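Subject: Re: [handknits] Folding the heavy sweaters without wrecking the sleeves
Date: Nov 30, 2020
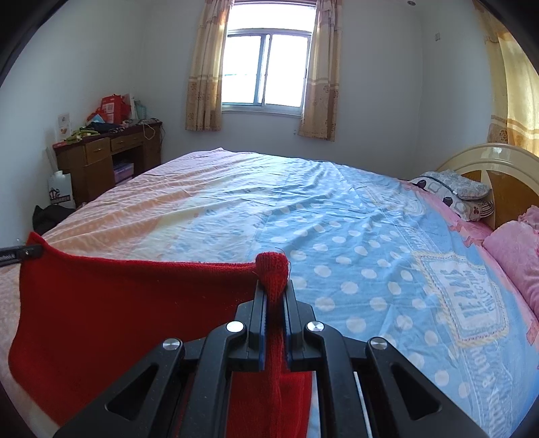

Okay, I finally did the big sweater fold over the weekend, and I have opinions! Sorry this got so long. I started typing with a cup of coffee next to me and the coffee is long gone.

I'm quoting the message that got me going, because I want to answer it piece by piece:

> I have given up on hangers for anything hand knit. My good cardigan has
> points on the shoulders like a little pair of horns. So I'm moving the
> whole lot into drawers and I need a folding method that (a) doesn't leave
> a hard crease down the front, (b) deals with sleeves that are longer than
> the body, and (c) I can do on the bed, since I don't have a table big
> enough. What does everybody do about ribbing? Mine always comes out of
> the drawer looking like an accordion somebody sat on.
>
> Also, is it worth buying those drawer dividers? I've seen the Bisgaard
> ones and the Hudholm ones and can't tell them apart except by price.

First, yes, get them off the hangers. I lost a gray pullover that way years ago. It grew so much it turned into a dress, and I'm not tall enough for that to be flattering.

About the bed. I do all of mine on the bed too and I think it's better than a table! A sweater slides around on a table. On a cotton sheet it stays more or less where you put it, and you can walk around to the other side when you need to. My one rule is to pull the sheet reasonably flat first. It doesn't have to be perfect, just get the big ridges out so you're not chasing them through the knitting. And shove the pillows up to the headboard so you have somewhere to work. I used to pile them on the chair, but then the cat thinks the chair is hers for the day and I can't get it back.

Don't do it on a comforter. I tried that last winter and every fold sank in and came out crooked.

Now the sleeves, which is where I think most of us go wrong. I used to grab the cuff and yank it across, and of course all the stretch went into the underarm. What I do now:

Lay the sweater face down. Smooth it with the flat of your hand from the middle out, and don't tug at the hem.

Pick up one sleeve by the very end, just enough to lift it, and let the rest hang for a second so any twist works its way out. Ribbed sleeves are terrible for twisting. You think it's straight, and then you look at the ribs and they're going around like a barber pole.

Bring the side of the body in toward the middle, and lay the sleeve straight down along the back. If it's longer than the body (you said yours are), turn the extra back up on itself. Don't fold it sideways, because then you get a fat lump in one corner and the stack leans.

Same thing on the other side. I try to let the sleeves lie next to each other and not on top of each other, but on a narrow sweater you can't avoid a bit of overlap, and it's fine.

Then fold up from the hem in thirds. Everybody says in half and then in half again, but that puts a line right across the chest. In thirds the front comes out on top with no line where people look. That takes care of your (a), I hope.

For really thick ones I roll a sheet of plain tissue into the folds. I used to buy acid-free tissue from Wircombe in the big pack, and then I started saving the stuff that comes in shoe boxes, and I can't see a difference over one winter. For something you're putting away for years I'd go back to the good kind.

Ribbing! I don't think the accordion look comes from the folding. I think it's from cramming. Ribs want to pull in, and if you push them in even more they stay like that. Leave yourself a hand's width at the front of the drawer. If the drawer won't close without you leaning on it, take one out. I know that's annoying advice when you've only got the one dresser. I ended up putting four of mine in a cotton pillowcase on the closet shelf, and they came out looking better than the ones in the drawer did.

If it's already squashed, hold a steam iron over it (OVER it, not on it) and then pat it out with your hands and leave it alone overnight. Mine had mostly recovered by breakfast. Acrylic is a different story. Go very easy with steam on acrylic or it goes limp and never comes back. I have a limp scarf to prove it.

Red yarn gets its own paragraph from me. Anything red, I do a rub test with a damp white cloth before it goes in a stack with light colors. I had a red yarn from Stedska that was just gorgeous and it left pink on absolutely everything, including me. Folded up dry in a drawer it will probably behave, but if your closet gets damp like mine does in October, I wouldn't put it right on top of a cream sweater. I keep the reds on the bottom now, with a piece of tissue between.

And fuzz and loose fibers: leave them until after you fold. I used to pick at each sweater for ages before it ever got folded, and by the end I was sick of the whole business and stuffing them in any old way. Now I fold the lot, and then I go over the outsides with the comb. If I find an actual pulled loop I work it back through to the inside with a blunt needle. PLEASE don't snip it. I know most people on this list know that, but we do get new folks.

Cuffs are worth a look while you've got them in your hand. That's where mine go first, from pushing them up to wash dishes. I put anything that needs mending in a separate heap by the door, so it goes downstairs with me and doesn't get put away broken for another year. I found two that I'd have sworn were fine.

On the dividers. I've had both, so I can answer this one at least for my own dresser. The Bisgaard ones are springy and they press outward against the drawer, and mine popped loose every time I opened it with any enthusiasm. The Hudholm ones have a little foam pad on the end and they've stayed put. But I paid 42 dollars for the Hudholm set, which I still can't quite believe, and for sweaters I'm not sure you need either! They're great for socks. Sweaters hold each other up once the drawer is reasonably full. If I were starting over I'd cut down a couple of sturdy boxes and see how I got on with those first.

Somebody asked a while back whether to stand them up on edge like files or stack them flat. I went back through my old mail looking for that thread and couldn't find it, so forgive me if this was all settled. I stand the thin ones up and stack the heavy ones flat. A thick ribbed sweater standing on edge slumps over, and then the neck gets bent. Three high is my limit for the flat ones, otherwise the one on the bottom comes out like a pancake.

The whole job took me two hours with a break for lunch, and I only have 20 sweaters (only!). I could have gone faster, but I kept trying things on. There's one I haven't worn since before we moved, and it still fits, so that one's staying out on the chair. The cat has already been on it.

A couple of other bits while I think of them.

Wash first. I know, it's boring, but moths like the dirty spots, and even a sweater you've worn twice has a little something on the neck. I let everything dry for a full day longer than I think it needs. The thick part under the arms and the bottom ribbing always hold on to water after the rest feels dry.

Cedar: I've got the little balls and I sand them once a year, when I remember. I don't know if they do a thing. I like the smell. Lavender gives my husband a headache, so that's out for us.

Buttons: do them up before you fold a cardigan, every other one is enough. Then the two fronts behave as one piece and you can treat it like a pullover. Zippers I do all the way up, and I turn the pull to the inside so it won't snag on the neighbor.

Hoods: fold the body first and lay the hood down last, over the top, flat. I tried tucking one inside and got a big knob in the middle.

Big shawls I don't fold at all anymore, I roll them around a tube from wrapping paper with a pillowcase over it. It takes up a silly amount of room, but no creases.

Now I have a question back for the list. What do you all do about very deep turtlenecks? If I fold the collar down the way it's worn, it stacks too high on one side. If I leave it up, it gets a crease right across that shows when you turn it over later. I've been flopping it backward over the shoulders before I do the last fold, and it's okay, but the sweater ends up thicker at the top and the pile slides. There must be a better way.

And if anybody has moved their yarn out of the dresser to make room for the sweaters, tell me where you put it, please. Mine is in three bags on the landing and I've been told it can't live there.

Off to deal with the mending heap,
your friend with the damp closet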